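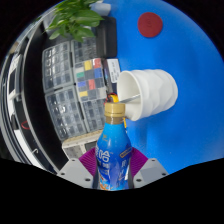 Teemu Kiiskinen hat wieder eine EP draußen, und ich höre seit Donnerstag fast nichts anderes! Vier Tracks, aufgenommen in Skokereck, Auflage 500 Stück auf Vinyl (meine hat die Nummer 59, ich bin ein bisschen stolz). Das Cover hätte ich mir allerdings knalliger gewünscht, so in dem Blau von der Plastikflasche mit dem goldenen Schraubverschluss, das würde im Plattenregal richtig leuchten.

Mein Liebling ist »Drivita«, auf dem Karthik Bhattacharjee rappt, 17 Zeilen ohne Hook, und dann nur noch Bass. »Manninen« dagegen zieht sich, den überspringe ich meistens.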